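About Nesata

Nesata teaches robots to deal with ordinary shopping. We began with two people, one arm and a carton of washing-up sponges, and we are now a firm of 12 with a good deal more shopping. Our customers are small packing firms, Calado and Birkine among them, whose goods arrive in every shape except a convenient one.

Our open day

Once a year, in October, we open the workshop at 10 and let people in. There is tea. There is a talk, which we have cut to 16 minutes after some frank remarks on the feedback cards.

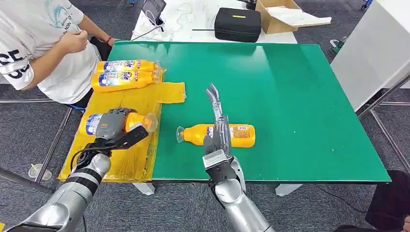

Bottles are the part of the day visitors ask most about, and they are harder than they look. They roll, they are slippery, and they come in packaging that was designed by someone with fingernails. At this year's demonstration the two-armed robot, which we call Bendeo, had yellow Tide bottles to handle on the green board, a couple of them still partly in their clear plastic. It takes hold with the left hand and brings the right one in from the near edge, with the care of a new waiter. Children find this gripping. Their parents check the time.

We don't speed anything up for guests. If a grasp takes four attempts, you will see four attempts, and you may hear one of us sigh.

Part of the job is knowing what to do with the hand that isn't busy. Bendeo reaches for a bottle with the right and holds the left up with its fingers spread, like a pupil who is fairly sure of the answer.

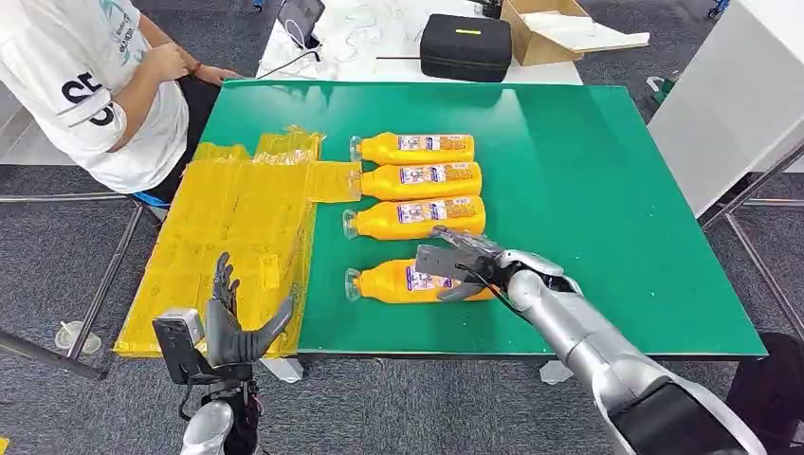 Coming to see us

Group visits run from February to June, for parties of up to 7. Schools may bring more by arrangement, and usually do. Please wear flat shoes, keep your sleeves away from the arms and leave your own shopping at the front desk, where it will be quite safe from us.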